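Wed 17 June

Drying test for the stock mix, second round. The Linport dryer is set at 50 degrees, 6 trays loaded, sliced onion and celery only. I changed the tray order after 2 hours, because the lower ones were behind last time.

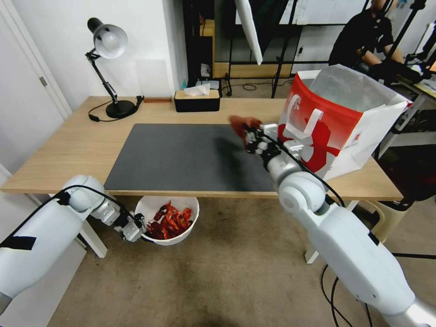
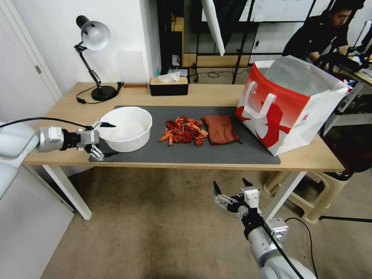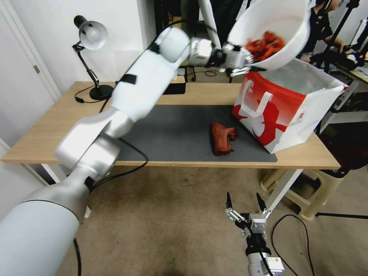
Is it better to slice the onion thinner?
Thinner slices dry faster but they stick to the mesh, so I stay with the same thickness and give them more time.

After 12 hours the onion broke cleanly. The celery was still leathery in the middle — I put it back and did not weigh it yet. The Ferkard scale needs a new battery before anybody trusts the second decimal.

Jars from the October batch still smell good. To do: order lids from Tóth, write the tray numbers on the door.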